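Paraffin bath, second set of readings

The Vuretti hand bath in my treatment room has now logged 1,831 hours on its counter, so I repeated the warm-up test I ran in April. Same room, same outlet, same Brallard probe clipped at mid-depth. The charge was 903 grams of unscented wax, weighed cold. 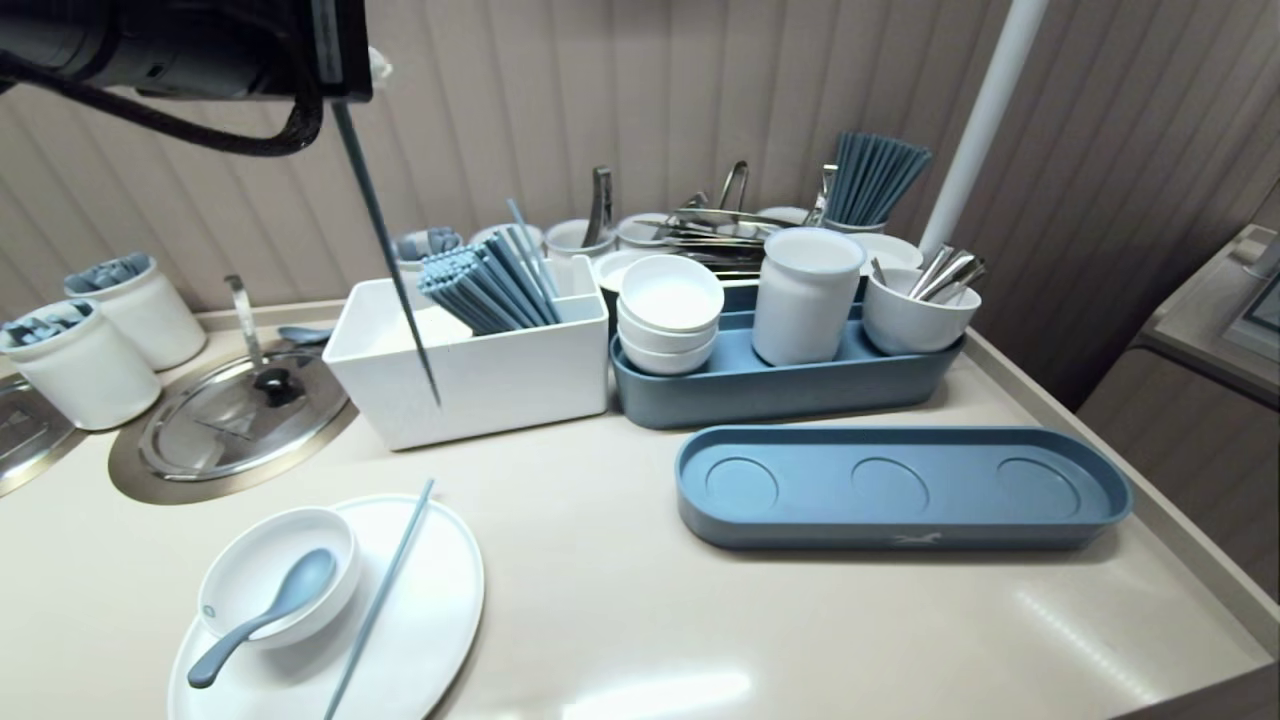
Chopsticks in the box, bowls and cups on the tray.

From a cold start the wax was fully liquid in roughly 60 minutes. The dial was left at its middle mark. The thermostat clicks off a little late on the first cycle and then settles. I would not take a client's hand near it before the second click — the surface reads cooler than the bottom. 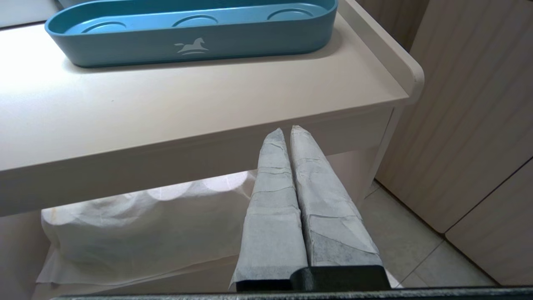 Liners are the weak point of this bath. Vrabec sells a thin one that folds badly at the corners. Mine came out creased and patched with overlapping pieces, much like the pale gray wrapping on those two gripper fingers, and wax got in at every overlap. A single uncut sheet works better. 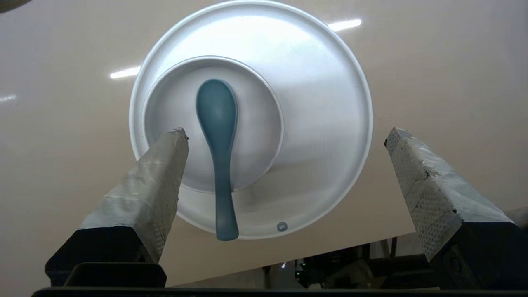
Dipping out a sample for the probe needs a small vessel and a catch plate. I use a white bowl on a larger white plate, with the spoon laid across it the way the teal one lies there. Deep spoons hold heat longer than flat ones, so the reading drifts less.

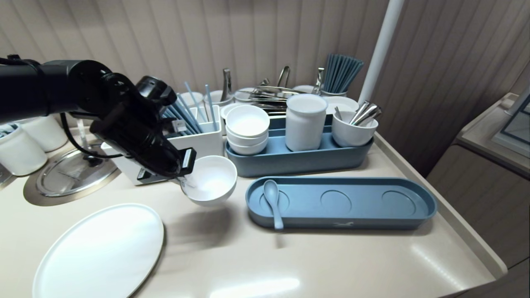 Page last changed: 16 July 2024

Oľga Zelenák wrote to ask about the Nemden bath. I have not tested it. The Vuretti gets a new liner this week and another run of 10 cycles, with the lid on.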